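Last revised October 21, 2022

## 7. Setting up your draft room

Only the league manager can open a draft room in Favex. Have your final list of teams ready before you start.

1. Sign in and choose **League > Draft > New room**.
2. Enter the number of teams. The limit is 20.
3. Pick **Snake** or **Auction**. You can't change this once the first pick is in.
4. Set the pick clock. The default is 90 seconds.
5. Load the player list. The standard list has 1,162 players, and nearly all of them carry a position and a bye week.
6. Drag the teams into draft order, or press **Shuffle**.
7. Press **Save**, then send the room code to your managers.

**Note:** Keeper leagues must enter keepers before step 6. A keeper added later goes to the bottom of the roster and doesn't use up a round.

**Caution:** Pressing **Reset room** erases every pick, including those made in a practice draft. Export the results first if you want to keep them. The colour labels on your teams are erased as well.

If a manager loses connection, the room picks from that manager's queue when the clock runs out.
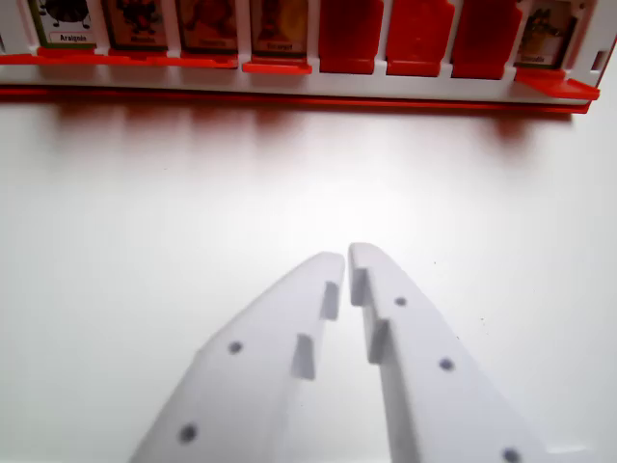
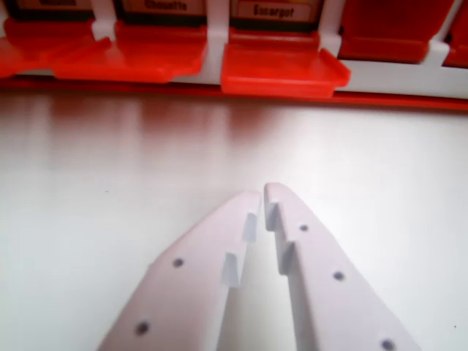

**Can I trade picks while the draft is running?**

Pause the room first, then open **Trades** and enter the rounds being swapped. Both managers have to accept before you press **Resume**.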